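Teaching by Hand and by Headset: Gallery

Momcombe Robotics Workshop, November session

The pages in this gallery follow one block of work at the Momcombe workshop, where we show a two-armed robot how to do small assembly jobs and record what it does. Two methods were used. In the first, a person takes hold of the arm and moves it through the job. In the second, a person wears a headset and gloves and the robot copies their arms and fingers from across the room. Witold Jakubowski ran the sessions and wrote most of the notes used here.

The job is a peg board. Parts of different shapes and sizes have to be picked up and put where they belong. It is a common bench exercise and easy to reset, and it covers most of what goes wrong with small parts: a poor grip, a tilted peg, a hand that blocks its own view.

The longer write-up covers the software side. This page stays with the bench.

Before the first run

Every session starts with the arms in the same rest position. The operator checks that each joint answers, opens and closes both hands, then moves each wrist through its full turn. Anything that sticks gets looked at before recording starts. The Szewczyk glove set needs its own check, a flat hand and then a fist, and it has to be repeated whenever the gloves come off.

The parts go back to their start positions by hand between runs. We change the layout a little each time. Early on we kept it identical, and the trained arm learned to reach for a spot on the board whether a part was there or not.

Moving the arm by hand

For the hand-guided runs the motors are set to hold up the arm's own weight and nothing more. The person stands to one side, one hand on the forearm and one at the wrist, and walks it through the pick. It is slow going. The fingers are opened and closed with a foot pedal, which takes a while to get used to.

Hand guiding gave us the cleanest paths for large moves, such as lifting a part from one side of the board to the other. It was weaker on the last bit of an insertion, where the person could feel the peg touch but could not make the small corrections with a whole arm in their grip. It also puts a person's sleeves in the camera view, and those runs had to be sorted out from the rest.

We recorded 30 hand-guided runs and kept them as a separate set.

Remote control

The remote runs make up most of the data. The operator sits at a desk with the Dravo headset on and sees what the robot's head camera sees. There is a short delay. New operators tend to overshoot for the first few tries, then slow down to match it.

Witold's instructions to operators were brief. Bring the hand in from above. Stop over the part. Close the fingers, wait, then lift. If the part slips, put it down and try again without stopping the recording. Runs with a slip and a second try were kept, and they were marked in the log.

The arm that is not working stays up and clear of the other. Operators forget this when they concentrate, and the idle hand drifts down toward the parts. A tone now sounds in the headset when either hand drops below a set height for more than 3 seconds without gripping anything.

We planned 80 remote runs and kept 78. The other two were lost when the recorder filled its disk.

On the board

Left hand holding a small blue peg just above the raised platform with the two narrow slots. The right hand is open and empty, up over the far corner of the board. The pink light is strong enough to tint the arm shells and the board alike. 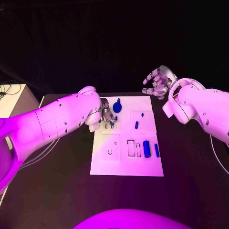 Playing it back

A recorded run can be sent back to the arms as it was, with no learning involved. We do this before any training, at half speed and with a hand on the stop button. If the playback misses the part by more than a finger's width, the joint zero points are checked and the run is set aside.

Playback also shows up habits. One operator always twisted the wrist a little after letting go of a peg. It did no harm in the remote runs, but the trained arm picked it up and made the twist much larger.

Notes for the next block

The table mat will be replaced with the Ultex one, which grips the board better. The foot pedal is being swapped for a thumb switch. We also want more runs with the right hand doing the picking, as the current set leans heavily to the left.

Operators who would like a turn should bring their own glove liners. Sessions start at 9:30 in the morning and the headset needs a full charge beforehand.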